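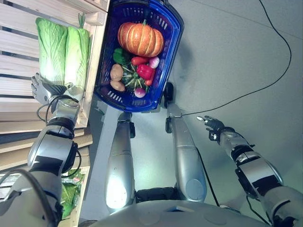 Thread last changed Sunday, 9:40 pm

Okay friends, several of you asked how I put up cabbage every fall, so I'm going to do this as one long thread and then go to bed. Get yourself a cup of something. I tend to wander.

First thing, the cabbage. I use napa for all of it. I've tried the round green kind and it makes a perfectly good crunchy jar, but napa gives you those ruffly leaves that hold onto the paste, and I'm a ruffly leaf person.

I buy mine at Farkent, the produce place out past the feed store. Pick up a few heads before you choose. You want one that feels heavier than it looks, and if the outer leaves are a bit beat up, don't worry, they're coming off anyway (save one or two, you'll need them later).

Cut each head in half the long way, then across into pieces you'd be happy to meet on a fork. They shrink a lot! My first year I cut them tiny and ended up with something closer to relish.

Now salt. I weigh the cut cabbage and use 15 grams of plain sea salt for every 300 grams or so of – no wait, I'm reading my own card wrong. It's 5 grams of salt for every 200 grams of cabbage. Write that one down and ignore the other one, please.

Toss it with your hands in the biggest bowl you own. Leave it on the counter a couple of hours and turn it whenever you walk by. I usually do the ironing, or say I will.

When the thick white parts bend without snapping, squeeze it all gently and keep the liquid. Taste a piece. If it makes you pull a face, give it a quick rinse and drain it well.

The paste: garlic, ginger, half a grated pear, scallions, and red pepper flakes. I like the coarse flakes from Kao, the little grocery next to the shoe repair. How much is up to your household. Mine has one person who weeps at black pepper, so we do a mild jar and a real jar.

Mix, pack it into clean jars, and push down until the liquid comes up over the top. Leave a good two inches of room. Tuck one of those saved outer leaves over everything like a blanket, and set the jars on a plate – they bubble and they drip.

Mine sit in the back hall for 5 days, lids loose, and I press everything down each morning. Then into the fridge. It's nice right away and much better in a couple of weeks, and when it gets really sour it goes in soup with tofu, or into pancakes.

My mother never made any of this, by the way. She boiled cabbage until the windows fogged. I loved that too, with butter.

I'll post the soup next time if I can find the card.

Comments

tidon_gardener: Can I leave out the pear? We have apples coming out of our ears over here in Tidon.

marshmallowsky: Glad you fixed the salt, I had already started writing it down!

Flernalis Kitchen Club: Making the mild jar this weekend. Please do find the soup card.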